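Adus driveway sealer, 2 buckets in

Wed 9 May

Got the Adus stuff after the Karras sealer I used last time flaked off by December. Paid 153 for the pair of buckets, squeegee not included. Long driveway, plus the turnaround, plus the strip by the shed that gets all the truck traffic. Figured I'd write this up while my back still hurts.

Mixing. Do it longer than the label says. All the good stuff sits on the bottom like cold gravy. I used a paddle on the drill, ten minutes a bucket, still found a lump or two. Lid is a pain, bring a screwdriver.

Spreading. Goes on easy with a decent squeegee. I had the cheap Fosico one and the rubber curled halfway thru the first bucket. Switched to an old push broom for the edges, worked better.

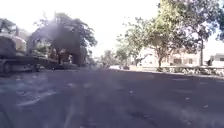

Coverage is where I get grumpy. Label makes it sound like one bucket does a whole lot more than it does. I got 422 square feet out of the first and I wasnt laying it on thick. If your pavement is old and thirsty plan on an extra bucket, maybe two. Neighbor Ileana Sima did hers with Miltum and got farther on less, but hers was sealed before and mine had been let go for years.

Smell: strong. Gone by the second morning. Keep the dog in.

Drying. Label says a day. I gave it two before I put the truck on it and no tire marks. Shady end by the hedge stayed tacky a lot longer, so go by feel there.

Color is a true dark gray once it settles, not that shiny black that looks like a wet tarp. Like it a lot. Old patches do still show a bit, it's sealer, it won't level anything. Fill your cracks first. I skipped a couple and now that's all I see.
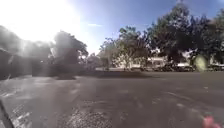 Would I buy it again

Probably, if its on sale. Full price I'd try the Miltum first. Four stars, minus one for the lid and the coverage thing.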